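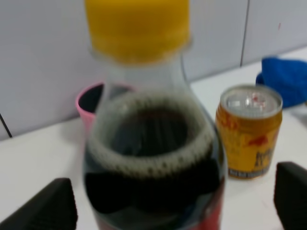
What drinks should we put out for a community room event?

Plan on a mix of soda in large bottles and single cans, with plain water available the whole time. Large bottles cost less per serving and suit a seated meal. Cans suit events where people come and go, and unopened ones can go back on the shelf for next time.

The Dimham Community Room has one white drinks table, which is set up against the wall before each booking. The notes on this page are for groups using the room for the first time. The pages for the kitchen, the main floor and the coat area are separate and can be reached from the room menu.

In the picture at the top of this page: Bottle with a yellow screw cap, dark soda inside, and a ring of foam above the liquid. A small yellow-gold can is to the right of it, with a pink cup and a blue cloth farther back.

Bottles

Stand bottles upright and leave them closed until people arrive. Soda that has been carried in from a car should sit for a while before anyone opens it. Open one bottle of each kind at a time and finish it before starting the next. Flat soda is the most common thing poured down the sink after a Tuesday lunch.

Store unopened bottles on the bottom shelf of the pantry. Opened bottles go home with the group or get emptied. The refrigerator is shared with the Brenbridge after-school program and is cleared out every Friday.

Cans

Put out a few cans at a time and refill from the case under the table. Small cans are a good choice for children and for people who only want a taste of something. Pull tabs should stay on the can for recycling.

The supplier we use for cases is Ekelow. Groups can add to our order if the form is in by noon the week before. The account number to write on the form is 3647. Cases are left inside the side door, and your group has to move them to the pantry.

Cups

Colored plastic cups are in the cabinet to the left of the sink. They are washed and used again, so please don't throw them out. For more than 100 guests, bring paper cups. The cabinet does not hold enough for a crowd that size, and the dishwasher takes a full hour per load.

Cups go toward the back of the table, near the wall, where sleeves won't catch them. Bottles and cans go in front.

Cloths

Keep a cloth on the table for spills. Clean ones are in the drawer under the cups, and used ones go in the bin by the back door. Wipe up cola right away. It leaves a sticky ring on the white top, and the next group has to scrub it.

Room limits

The main floor holds 187 people seated and 300 standing. For a standing event, ask for a second table on the booking form. The Karunaratne Room across the hall can be booked as overflow, but drinks with color in them are not allowed on the carpet there.

Before you leave

Empty the cups and rinse them. Put bottles and cans in the blue recycling bin outside, with the liquid poured out first. Wipe the table and leave it in place. The lights in the pantry are on a separate switch behind the door.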